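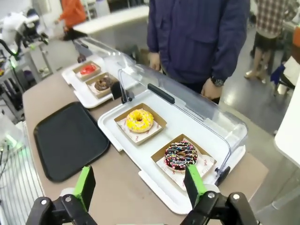 2018-11-15

Open day at Halby. Left the house before it was light and still got there after the first group had gone in. Parking was behind the building, no signs. Signed the sheet, got a sticker with my name spelled wrong, kept it on.

Apolline Langlois met me by the door. I hadn't seen her since September, when she said they were going to try food handling and I said I'd come if they did. She walked me through to the donut station first, which was the one I wanted.

The job they have set is a simple counter order. You ask for a donut, the arm picks it out of the case in its paper boat and puts it on the black serving tray. There are two cases with clear lids, two donuts in each. Nadiia Onyshchenko, who wrote most of the planning code, told me they have logged 495 runs on this job and 482 of them ended with the right donut on the tray. I asked about the other 13. Most were the paper. The boats are soft and the liner slides, so if the fingers close a little too high they take the liner and leave the boat behind. Green pads on the fingers are the newest ones. She said they had gone through 8 kinds and the early ones were too slick. 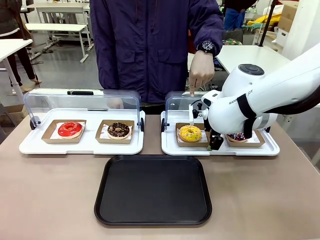
Pointing at the right-hand case, gripper down by the yellow donut.

I talked mostly with Myroslav Bondarchuk after that. He did the lids. His view is that the lids are harder than the donuts, and having thought about it on the drive home I agree with him. A curved clear cover is hard for a camera to find, and the hinge wants to be moved along an arc. The arm is stiff and wants to go straight. For now they run part of the job with the lids already up.

Asked him what a case costs and he said the pair came from Barora at 2,094 with the spare hinges, more than I would have guessed for plastic.

I put in an order for the chocolate one. Slow going - I could have done it in a couple of seconds - but it got there and the icing wasn't touched. Bontu Shiferaw was next to me and wanted to know if it could do a full box to go. Not yet.

Coffee at noon. Tamsin Szabo gave a short talk on the Drala project, mostly money and schedule. I took no notes. Left before the questions.

To do: send Nadiia the name of the paper supplier. Ask Myroslav for the hinge drawing. Pick up the dry cleaning, forgot it again.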